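Kisance two-finger gripper kit, with wrist camera mount

Ships flat in one box. Hand assembly, one evening. Pads, mount and cable included; arm and camera not included.

Hi, I'm Märta Fagerlund, and I design, print and pack these myself, so if there's a thumbprint on the inside of your box lid, it's mine. The Kisance started as a gripper I needed for my own bench arm. The one I had was fine for blocks and hopeless for anything thin, and thin things are most of what I like to practice on: stirrers, pens, game pieces standing on edge. So I made the fingers wider, gave them proper grooves and kept going until I stopped dropping stuff. A few friends wanted one, then their friends did, and now there's a page with a buy button on it!

What you get

The gripper body, already greased and closed up
Two wide black fingers
2 spare pads
Wrist camera mount with 6 screws
One cable to the arm, one short pigtail for tinkerers
A printed build sheet (big type, I promise)

What it does well

Small household things on a tabletop, basically. It opens wide enough for a paper cup and closes all the way down, so you can pick up a stick or a straw without shimming the fingers with tape the way I used to. The full opening is 100 mm. I've had it on my own arm nearly every day since July and it's still on its first pair of pads, though I do wipe them down with dish soap when they get dusty. Dust is the real enemy here. If your grip suddenly feels slippery, wash the pads before you touch any settings.

Both fingers move together and meet in the middle, and you can set how hard they squeeze in the little settings app. I leave mine at 46 most of the time, on the app's own scale, and drop it for anything that creases. If you're coming from a gripper that only knows open and closed, you'll want to spend ten minutes just squeezing things and getting a feel for it. It's fun, too.
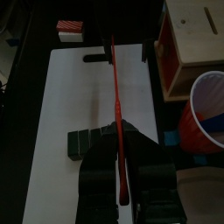 The mount puts your camera low and close, looking out along the fingers. I went back and forth on this for ages. Higher up you see more of the table and it feels very grand, but then you lose the last bit of the approach, right where you need it most. With the low mount the fingers take up a good part of your view and you get used to that fast. I line things up off the fingertips now and hardly look at the arm at all. The mount tilts a few degrees either way, and there's a slot for the cable so it doesn't flop around.

It takes most small board cameras with four corner holes. If yours has two holes, write to me before ordering and I'll put the other plate in your box instead, no charge.

Putting it together

1. Bolt the adapter ring to your arm first, with nothing else attached. It's so much easier to reach the screws.
2. Slide the gripper body on and turn it until it clicks.
3. Hang the fingers on their rails. The ribs face the front. I've shipped plenty of these and the most common email I get is about fingers on backward, so have a look before you tighten anything!
4. Plug in the cable and run the open and close test from the app.
5. Add the camera mount last.

Please don't overtighten the finger screws. Snug is enough. They thread straight into plastic and they will strip if you lean on them, and then you'll be waiting on a new finger from me.

Which arms does it fit?

I test on the Fima and the Serier, and both work right out of the box. The Fima ring is the one that comes standard, so pick the Serier ring from the menu if that's what you have. A customer got it going on a Ñahui with a ring he printed himself and kindly sent me the file; it's on the downloads page, but I don't own a Ñahui, so I can't help much if it fights you.

What it's not so good at

Heavy stuff. A full water bottle is asking too much, and you'll hear the motor complain before it gives up. Very flat things lying on a bare table are also hard (coins, cards, a single sheet of paper). You can get under a card if it hangs over an edge a little, but I wouldn't buy this gripper for that. It's also a bit chunky. The wide fingers are great for holding on and less great for reaching into a tight row of things, where you tend to bump the neighbor. I have a narrow finger set on my bench that I'm still fiddling with. No date yet, sorry.

And it isn't quiet. There's a whir when it closes that my dog still gets up and leaves the room for.

Pads and spares

Extra pads come in pairs, and the fingers are sold one at a time, left or right. They are not the same part, so check the letter stamped on the back before you order. Old pads peel off by hand. Warm them with a hair dryer first if they're stubborn, and don't use a knife, it scratches the finger and the next pad won't sit flat.

Shipping and returns

I pack orders in the mornings and take them to the post office before lunch. If something arrives broken, send me a photo and I'll mail you the part. If you just don't like it, send it back in one piece and you get your money back, minus postage. Stripped screw holes I'll fix for the price of the finger.

Questions go to the contact form. I answer all of them, usually in the evening with a cup of tea. Tell me which arm you have and which ring you picked, and if it's a grip problem, tell me your squeeze setting too.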